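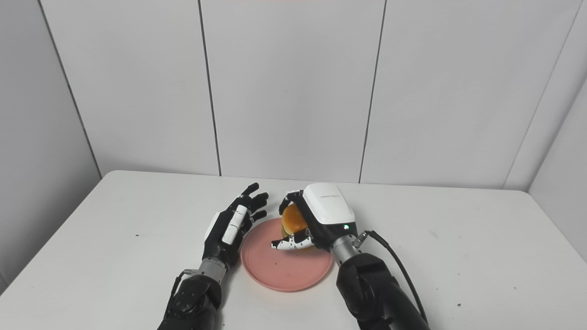 오른손으로 햄버거를 쥐고 분홍 접시 위에 있는 순간

Wiveck 양팔 셀 관리, 자주 받는 질문

Anovdale 작업실에서 Wiveck 셀을 맡은 뒤로 같은 질문을 정말 많이 받아요. 메신저로 답하다 보니 제가 저번에 뭐라고 했는지도 헷갈려서 한 페이지에 모았습니다. 순서는 별 뜻 없고, 생각나는 대로 적었어요!

아침에 켤 때 뭐부터 하나요?

저는 전원보다 케이블을 먼저 봅니다. 손목에서 나와 팔뚝을 따라 내려가는 선을 손가락으로 쭉 훑으면서 눌린 데나 꺾인 데가 있는지 확인해요. 그다음 비상정지 버튼이 풀려 있는지 보고, 제어기를 켜고, 마지막에 손 전원을 넣습니다. 순서를 바꾸면 Vemard 제어 프로그램이 손을 못 찾고 오류 132를 띄우는데, 그럴 땐 손 전원만 껐다가 15초 기다렸다 다시 켜면 대부분 잡혀요.

초록불이 들어왔는데도 손이 안 움직여요.

초록불은 통신이 붙었다는 뜻까지예요. 서보는 따로 켜야 합니다(저도 첫 주에 이걸로 한참 헤맸어요). 프로그램 왼쪽 메뉴에서 서보를 켜고, 손을 한 번 쫙 폈다가 천천히 오므리는 점검 동작을 돌려 보세요. 한 손가락만 늦게 따라오면 그 손가락 이름을 장비 일지에 적어 주세요. "손이 이상함"이라고만 적으면 제가 열 손가락을 다 만져 봐야 합니다...

접시랑 햄버거는 어디에 놓고 시작하나요?

시작 배치에서는 접시가 왼쪽, 장난감 햄버거가 오른쪽이에요. 왼손은 접시 옆에 펴서 세워 두고, 오른손은 접시와 햄버거 사이 앞쪽에서 대기시킵니다. 햄버거를 벽에 바짝 붙이지는 마세요. 오른손이 돌아 들어갈 자리가 모자라면 충돌 감지가 먼저 걸리고, 그러면 처음부터 다시예요. 접시를 테이프로 고정해도 되냐고도 많이들 물으시는데, 저는 안 붙입니다. 떼고 나면 끈적임이 남아서 상판 닦는 일이 두 배가 되거든요.
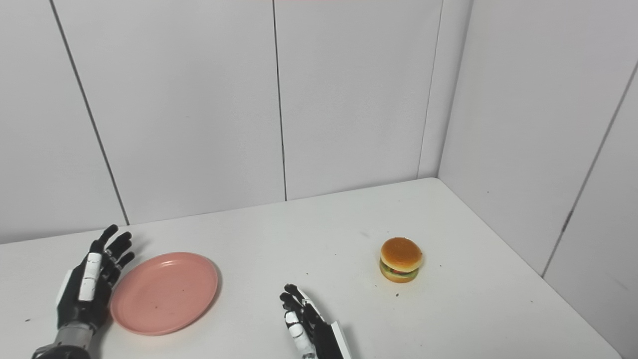 영점은 얼마나 자주 잡아야 해요?

평소에는 토요일에 한 번이면 충분해요. 다만 손을 뗐다 붙였거나, 팔을 어디 부딪혔거나, 제어기를 업데이트했다면 요일 상관없이 바로 잡아 주세요. 방법은 간단해요. 양손을 비우고, 팔을 대기 자세로 보낸 다음, 손가락을 다 편 상태에서 영점 저장을 누릅니다. 저장하기 전에 엄지를 꼭 한 번 봐 주세요! 다른 손가락은 멀쩡한데 엄지만 살짝 안으로 들어온 채 저장되는 일이 제일 흔하고, 그러면 물건을 쥘 때마다 엄지가 너무 일찍 닿습니다.

쥐는 힘은 어떻게 맞추나요?

지금 쓰는 설정값은 287이에요. 단위는 없고 Vemard 프로그램 안에서만 통하는 숫자입니다. 올리면 잘 안 떨어뜨리는 대신 손가락 모터가 금방 뜨끈해지고, 내리면 접시 위로 옮기는 중에 햄버거가 손안에서 돌아가요. 바꾸고 싶으면 한 번에 조금씩만 바꾸고, 끝나면 원래대로 돌려놓아 주세요. 값을 바꾼 날은 연속으로 오래 돌리지 말고 중간에 손등을 한 번 만져 보는 게 좋아요. 물론 서보 끄고요.

두 손이 서로 부딪힐까 봐 무서운데요.

저도 처음엔 비상정지에 손을 올려놓고 봤어요. 접시 위에서 양손이 가까워지는 구간은 속도 제한이 따로 걸려 있어서 생각보다 느긋하게 움직입니다. 그래도 새 동작을 넣은 날은 햄버거 없이 빈손으로 먼저 돌려 보세요. 손끝 간격이 아슬아슬하다 싶으면 오른손 궤적을 건드리기 전에 왼손 대기 위치부터 뒤로 빼는 게 훨씬 편해요. 오른손은 쥐는 각도까지 같이 틀어져서 손볼 게 줄줄이 나옵니다.
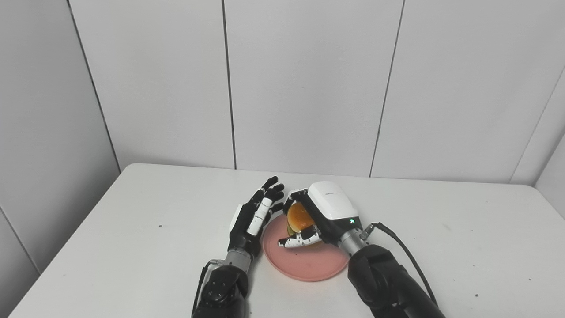 접시 위쪽에서 양손 손끝이 가까워진 모습. 햄버거는 오른손에 있음

손목 쪽 케이블은 언제 갈아요?

피복이 하얗게 뜨거나 눌린 자국이 남으면 바로 갑니다. 겉이 멀쩡해도 팔을 특정 각도로 돌릴 때만 통신이 끊기면 케이블을 의심하세요. 예비품은 공구함 둘째 칸, Laing 라벨이 붙은 봉투에 있고 부품 번호는 2423이에요. 갈 때는 꼭 전원을 다 내리고, 커넥터를 잡고 빼 주세요. 선을 잡고 당기면 새것도 금방 망가져요. 새 선은 손목 옆에서 고리 모양으로 여유를 두고 팔뚝을 따라 내립니다. 너무 팽팽하면 손목이 돌 때 걸리고, 너무 늘어지면 상판을 쓸고 다녀요.

손이랑 상판은 뭘로 닦나요?

마른 극세사 천이 기본이에요. 손가락 끝은 살짝 물 적신 천으로 닦고 바로 마른 천으로 한 번 더. 알코올은 손끝에는 쓰지 말아 주세요, 표면이 미끄러워져서 쥐는 힘을 또 맞춰야 합니다. 상판이랑 접시는 부스러기만 털어도 훨씬 나아요. 관절 틈에 낀 먼지는 부드러운 붓으로 쓸어 내고, 압축 공기는 안쪽으로 밀어 넣게 되니까 쓰지 마세요.

제가 직접 분해해도 되나요?

손등 커버까지는 괜찮아요. 그 안쪽은 저한테 먼저 말해 주세요. 나사 길이가 자리마다 달라서 섞이면 찾느라 하루가 가요(지난 March에, 아니 3월에 제가 그랬습니다). 커버를 열었다면 나사를 뺀 자리 그대로 종이에 꽂아 두는 걸 추천해요.
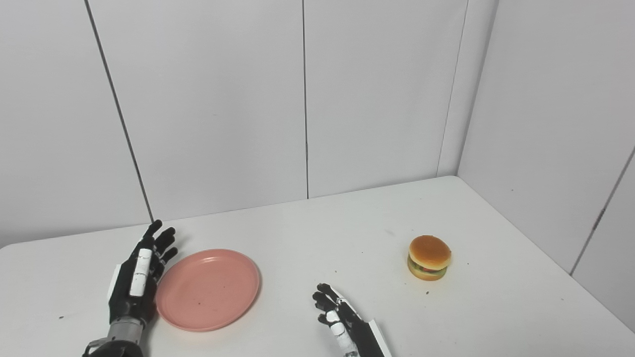
Jomar Lumanlan

Anovdale에서 Wiveck 셀을 돌보고 있어요. 끄고 갈 때는 손을 비우고, 양팔을 대기 자세로 보내고, 서보, 손 전원, 제어기 순서로 내려 주세요. 여기 없는 질문은 장비 일지 맨 뒷장에 적어 두시면 보고 나서 이 페이지에 추가할게요. 급하면 그냥 오전에 작업실로 오세요, 보통 셀 옆에 있습니다!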